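April 1, 2022
Laundry folding bench, Unomthorpe workshop. Notes for me, Yolanda and whoever has the bench next.

Worked on bottoms today. The tops are in Percy's pages and I haven't touched his method.

Fold used for shorts: lay flat, back side up, pull the waistband straight, smooth from the seat down toward the hems, fold lengthwise, outer edges together. Cargo flaps pressed down before the fold. If a flap is left standing it makes a ridge and the next piece on the pile slides.

Long trousers get the same start. The trouble spot is the center back seam, where the cloth puckers and won't lie down with one pass of smoothing. Two passes from the seam outward is better. Ekkachai thinks pulling at both hems first would do it. Try that next time.

Dark cloth is hard to see the edges of under the overhead lamp, worst near the glare in the middle of the table. Light beige on this wood is easy. Ask Teófilo if the lamp can go 40 cm further back.

Bench views, with the pile on the left of the table in the last one:

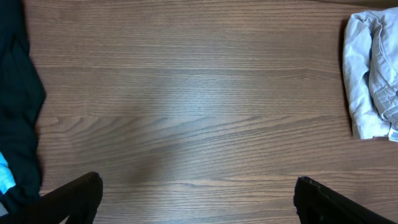
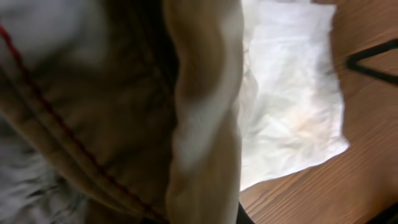
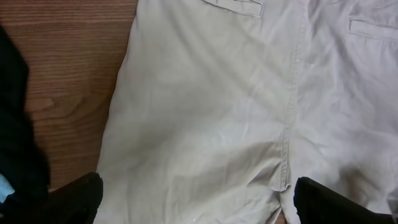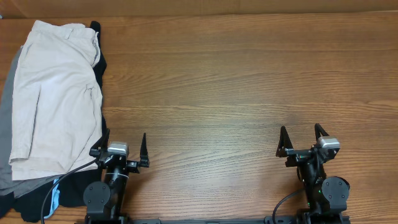
Pile rule stays as it was: waistbands at the far side, no more than 7 pieces, then start a new one. Taller than that and the bottom ones creep toward the edge when the top is pressed.

Lint roller is nearly finished. Valdemar has the key to the supply cupboard, bin 648.

Still to do: write up the trousers fold properly, decide if small pieces go in the pile or in their own stack. Yolanda wants them separate. I don't mind either way but it should be the same every day.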